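Zusel Under-Sink Water Filter
Installation and Set-Up Guide
Section 4: Connecting the Filter and First Use

Before you start

Read Section 3 (Mounting the Bracket) first. The filter head must be fixed to the cabinet wall before any tubing is connected.

You will need an adjustable wrench, a tubing cutter, a towel, and a bucket that holds at least 8 quarts.

CAUTION: Connect to the cold water line only. Hot water damages the cartridge and voids the warranty.

CAUTION: Do not install where the line pressure is above 90 psi. Fit a pressure reducer (Trasis kit, sold separately) if needed.

4.1 Connecting the supply

1. Close the cold water shutoff valve under the sink.
2. Open the cold tap to release pressure. Leave it open.
3. Place the bucket under the shutoff valve and disconnect the faucet supply hose.
4. Thread the tee adapter onto the valve by hand. Tighten a quarter turn with the wrench.
5. Reconnect the faucet supply hose to the top of the tee.
6. Cut the blue tubing to length. The cut must be square. Push it into the side port of the tee until it stops.
7. Push the other end into the port marked IN on the filter head.
8. Connect the white tubing from the port marked OUT to the stem of the filtered water faucet.

Note: Pull back gently on each tube. A tube that moves is not seated. Press the collar in, remove the tube, trim the end and try again.

4.2 Fitting the cartridge

1. Remove the cap and the shrink wrap from the cartridge.
2. Line up the arrow on the cartridge with the arrow on the head.
3. Push up and turn right until it clicks.
4. Close the cold tap, then open the shutoff valve slowly. Check every joint for drips.

4.3 Flushing

Flush a new cartridge before drinking from it. Gray or cloudy water is normal at this stage and comes from fine carbon dust. On a double-basin sink, flush into the basin with no rack or dishes in it.

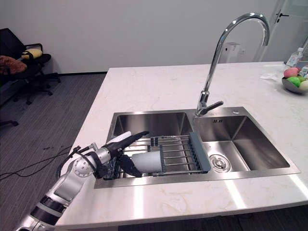

Cup on an expandable rack over the left basin.

1. Open the filtered water faucet fully and let it run for 8 minutes.
2. Close the faucet and wait 5 minutes.
3. Repeat step 1. Fill a clear glass and check it against a white surface. If specks remain, flush again.
4. Press and hold the RESET button on the head until the light turns green.

Note: Small air bubbles may make the water look milky for the first few days. They clear from the bottom of the glass up.

4.4 Replacement interval

The cartridge is rated for 2,000 gallons. The light turns amber when 33 gallons remain and red at zero. Order part Iyengar-2 from the Bamusgate parts desk. Replace the cartridge after 12 months even if the light is still green.

CAUTION: Close the shutoff valve before removing a used cartridge.

Continue to Section 5: Troubleshooting.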